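Okay so a few of you asked how things are going with my son and his feeding therapy, and I keep typing long replies in private messages, so I'm just putting it all in one thread. Get a snack. (Ha.)

Quick background for new people. He's 4, he talks nonstop, and until last fall he would eat a list of foods I could write on my palm. Plain noodles, one kind of cracker, bananas if there wasn't a single spot on them, yogurt from a tube but never from a bowl.

Everyone told me he'd grow out of it. My mom, the neighbors, the lady at the pharmacy. And maybe some kids do! But he was gagging at the smell of soup across the room, and dinner had turned into an hour of both of us close to tears.

Our pediatrician gave us a referral in September and we ended up with Catarina Leitão, who is a speech-language pathologist and works mostly with feeding. I had no idea speech people did food. Makes sense when you think about it, same mouth.

First visit she barely looked at what he ate. She watched how he sat, how he breathed, how he moved a cracker from one side to the other. She asked me to bring foods he liked, foods he used to like, and one he'd never touch. I brought a green bean. He put it on the floor and covered it with a napkin.

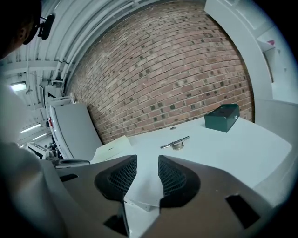 What she told me after that visit was that he was chewing mostly with his front teeth and mashing things against the roof of his mouth. So anything that needed real side-to-side chewing was hard work for him, and meat was basically impossible. I'd been calling it stubbornness for two years. I sat in the car a while after that one.

Then there's the sensory part, which is separate but tangled up with it. Mixed textures are the big one for him. Soup with bits in it, yogurt with fruit at the bottom, cereal once it's been in the milk. He can't predict what's coming, so he shuts down.

The homework was nothing like I expected. No "just one bite." She asked us to stop saying that completely, and my husband and I both had to practice because it comes out on its own. We were at his aunt's for dinner and I heard three adults say it in a row before I'd even sat down.

What we do instead: there's always something on the table he already eats, plus a tiny amount of something new on a separate plate near him. Tiny like a pea. He can look at it, poke it, smell it, lick it, spit it into a napkin. All of that is allowed and none of it gets a big cheer. The no-cheering part nearly killed me, I am a cheerer by nature.

We also do 10 minutes of mouth stuff before dinner, most nights. Blowing bubbles, making silly faces in the bathroom mirror, biting on a chewy tube way back on the molars, left side and then right side. He thinks it's a game and he's named the tube Nasura. I don't know where he got that and he won't tell me.

Please don't go buy a chewy tube because of this thread though. Ask your own therapist which kind and how to use it. Ours changed the firmness on us twice and she had reasons both times.

Money, because people always ask and then apologize for asking. Our insurance fought us on it. They wanted a diagnosis code and a growth chart showing he was falling off his curve, and he wasn't, because noodles have calories. We paid $400 out of pocket before the appeal went through. Keep every receipt and ask the office for the written evaluation right away, that was the page that turned it around for us.

The other thing I'd ask about is home visits. We did the first several sessions at the clinic and he was an angel there and ate like himself at home. Once she came to our kitchen and saw the actual chair with his actual feet dangling, she fixed it in one minute with a step stool. Feet flat, hips back, table at elbow height. He quit wiggling so much and he stays put for most of a meal now.
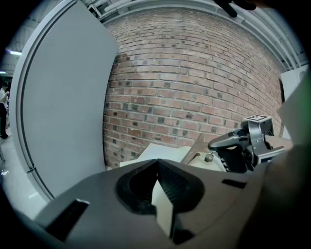 How long before you saw any change?
Around the sixth week he licked a strawberry and kept going with his dinner like nothing had happened. The first new food he ate and then asked for again was toasted cheese, and that took until after the holidays.

It hasn't been a straight line. He had a stomach bug in the middle of winter and dropped bananas altogether, which was awful since bananas were one of the good ones. Catarina said to keep them around and stay quiet about it, so I cut them up for my own oatmeal and let him watch. They came back, sliced in coins only. Fine. Coins it is.

Preschool has been great, I have to say. His teacher, Mr. Coutinho (Arlindo, but the kids all call him Mr. C), asked for a copy of the plan and read it. No more clean-plate stickers at his table, and he lets my son be the one who hands out the napkins, so he's near the other kids' food with zero pressure. He came home and told me what a pickle smells like. With a lot of opinions!

As of today, March 14, 2019, he's eating scrambled egg, toasted cheese, strawberries, chicken if it's the soft kind and cut small, and peas straight from the freezer. Still no soup. Still not speaking to the green bean.

If your kid coughs or chokes at meals, or is losing weight, or gets sick in the chest a lot, please call your doctor and skip the waiting-and-seeing. Those are the ones Catarina said she wants to hear about fast. And if it's more like ours, just a shrinking list and miserable dinners, you can still ask for an evaluation. I wish I'd asked sooner.

I'll answer what I can in the replies, but it's bath time and he's already in the hallway with no pants on, so give me an hour or so.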